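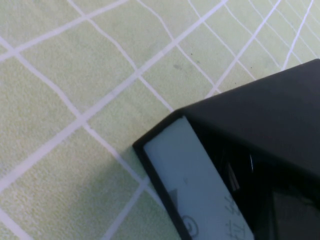

Siltberg Gripper Kit Evaluation: Interim Report
Prepared for: Ruth Staniforth, Tindall
Prepared by: Kohei Hoshino
January 24, 2020

1. Status

The Siltberg two-finger kit has been mounted and calibrated, and handling trials with personal items have started. Work package 2 is on schedule. Work package 3 (cable and bag handling) has not begun.

2. Work in this period

Colin Hartley completed the wrist camera calibration after two attempts. The first was discarded when the mounting bracket was found to be undertorqued. The supplied instructions give no torque value, and we have asked the supplier for one.

Grasp trials with eyeglasses ran to 40 attempts, of which 13 ended in a drop or a missed grasp. Most failures came from approaches near the hinge. Natalie Dobson has changed the approach so that the fingers close on the rim, and the set will be repeated at the lower force setting.

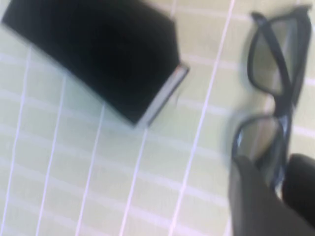 Figure 1. Wrist camera view of the fingers at the eyeglasses, with motion blur.

3. Issues

Blur in the wrist camera view during travel affects pose estimation for thin frames. Exposure time can be shortened in the kit software, but the setting reverts on restart. Reported to the supplier; no fix date given.

Spare fingertip pads are sold only in full sets. We have six pads left, enough for the repeat trials.

4. Next period

Repeat eyeglasses set. Begin work package 3. Nyokabi Langat will draft the cost comparison with the Doseck unit. A purchase recommendation remains due in May.

No change to the budget is requested.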